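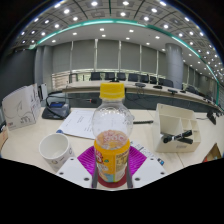 Ilham Tjoa

4. What people say they finish

Most of what has been written on drinks waste in offices rests on asking people how much they leave. The Raltarano survey, which is still the one most often quoted, put a single question to over 3,000 office staff: "Do you usually finish a drink you have opened at work?" Most said yes. From that one answer later writers have drawn figures for litres poured away, money lost and, in one case, the right size for a vending bottle. I do not think the answer can carry any of this.

The first trouble is the word "finish". In our own talks with staff at the Eltness site, people used it in at least two ways. Some meant that the bottle was empty. Others meant that they were done with it, whatever was left inside. A bottle with its cap back on and a little pale orange liquid near the bottom is finished in the second sense and unfinished in the first, and the person who drank from it may give either answer depending on how the question is put. Asked in August whether they had finished their last drink, several people at Eltness said yes and then, when asked what they did with the rest, told us they had tipped it down the sink. None of them seemed to feel they had changed their story.

The second trouble is "usually". It invites people to describe themselves as they would like to be. Rondonuwu's diary study tried to get round this by having staff write down each drink as they opened it, and it did find more left over than the survey had. But the diary was kept for 3 weeks, and the entries thin out badly after the first. The authors read the later gaps as days with no drinks. It is at least as likely that people had grown tired of the diary.

4.1 Weighing as a check

Weighing what is left looks like the obvious cure, and we used it, but it brings doubts of its own. A weight tells us what was in the bottle when it was collected. It says nothing about whether its owner meant to come back for it. At Eltness the collection was made at the end of the day, and on two occasions people came asking for a drink that had already been bagged. We counted these as leftovers all the same, as the plan required, and I would now argue that the plan was wrong.

There is also the matter of where a bottle is found. Loltura reports far more waste in meeting rooms than at desks and takes this to be an effect of free drinks. Perhaps it is. Yet a drink left at a desk can be picked up again the next morning, while one left in a meeting room is cleared before the next booking. The two places differ in how they are cleaned as well as in who pays, and the report does not try to pull these apart.

Nor is "meeting room" as clear a label as it sounds. Several of the rooms at Eltness were used for calls, for sorting parcels and for eating lunch, sometimes all in one afternoon. The booking system called every one of them a meeting. Figure 1 shows the kind of table at issue. A reader who knows only the booking record would expect cups and notepads on it, and would have little reason to think of boxes. We kept the site's own room labels in our tables - changing them afterwards would have been worse - but I would not lean on them heavily.

What remains is fairly modest. People leave some of what they open, and they report less of it than a scale finds. How much less, I am not willing to say from these data. The gap between the two is often given as 30 per cent, a number that comes from one building and from a method its authors describe in a single line.

Figure 1. Cream-white table at the Eltness site, with a cardboard box and a desk telephone.
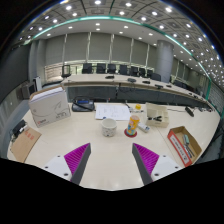
5. Bottle size and the case for smaller servings

The usual advice that follows from studies like these is to sell smaller bottles. It may be good advice, but it has not been tested in any of the work reviewed here, ours included.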